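Bananas in a zipper bag, yes or no?

hnyberg
Mine go spotty in 3 days on the counter in August. Do you bag them or leave them out?

foltari_dow
Leave them out! Plastic makes them sweat and they taste weird.

torb3192
Disagree, I've bagged mine for years and they taste fine to me. I do leave a little air in though.

hnyberg
Ok, but whole bunch or split up?

damianc
I never split a bunch, too fussy for me. I'm with torb on bagging, and I like a zipper bag with a bit of green still on the stems, like these four next to my blue basket. Davina can keep her counter bananas lol

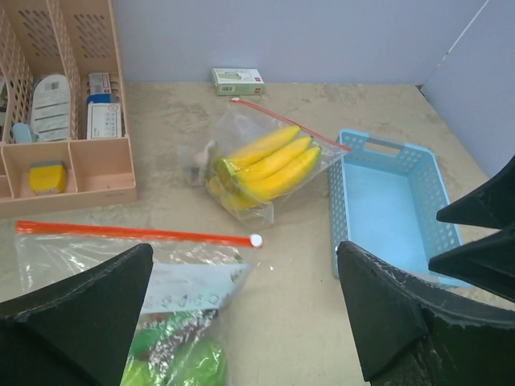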